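September 28, 2026

Boiler log first, since I will forget the numbers otherwise. Meter at 7:10 this morning read 3,713. At the start of the month it read 1,576 on the old dial, but that dial was swapped out, so the two can't be subtracted. I have written both in the back of the book with a line between them.

Flow temperature was set at 78 when I came down. Lajos had left it there after bleeding the upstairs radiators. I dropped it by two steps and went round with the key. The landing radiator gave a long hiss and then water. The back bedroom gave water at once. The one by the stairs is still cool along the bottom, so that is sludge and bleeding won't touch it. It has to come off the wall and be flushed in the yard before November.

Pressure fell a little after the bleeding, as expected. Topped up through the filling loop, closed both valves, checked again after lunch. No change. I'll read it again tomorrow before the heat comes on, so that I have a cold figure.

Kristóf phoned about the bathroom. He wants to tile over the existing tile. I said the extra thickness would bring the face out past the window trim, and the pipe stubs would end up short. He said extensions exist. They do, and each one is another joint behind a finished wall. We left it there.
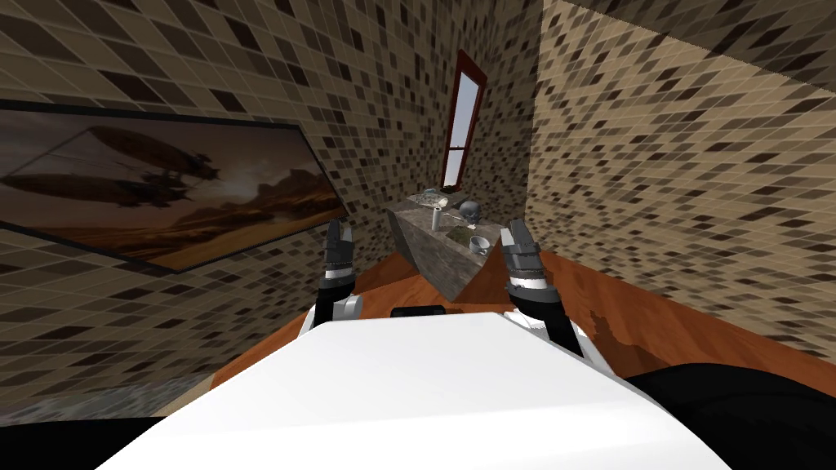
Evening

Drove to Helesbridge for inhibitor and a drain cock. The shop had the Clivar one in the wrong thread, so I took the plain brass. Bence was at the counter and asked whether I had cured the knocking in the return pipe. I have not. It starts a few minutes after the pump does and stops once the pipe is warm, which points to a clip holding too tight where the pipe passes through a joist. The board above it is under the wardrobe. That is a two-man job and Imre is away until the weekend.

Read over the mosaic question again after supper. Small tiles on a mesh backing follow an uneven wall better than large ones, but there is far more grout, and grout is the part that needs looking after. A light beige grout between brown tiles looks good on a wall.
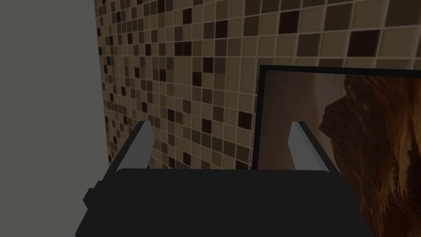 On the floor I would go darker. Kristóf can have his small squares behind the basin if the old tile comes off first. I'll put it to him that way and see. The wall behind is old plaster and some of it will come away with the tile – allow two days for patching, and longer for drying.

Benedek returned the torque wrench, in its case, with the setting wound back to zero. Noted here because the last borrower left it at 94 for the whole summer.

Left to do this week: label the valves in the cupboard, order felt strip for the pipe clips, find the paper for the pump. The paper may be in the Bognár folder with the roof bills. Rain gauge not read today. Lights off at 10:40, boiler quiet.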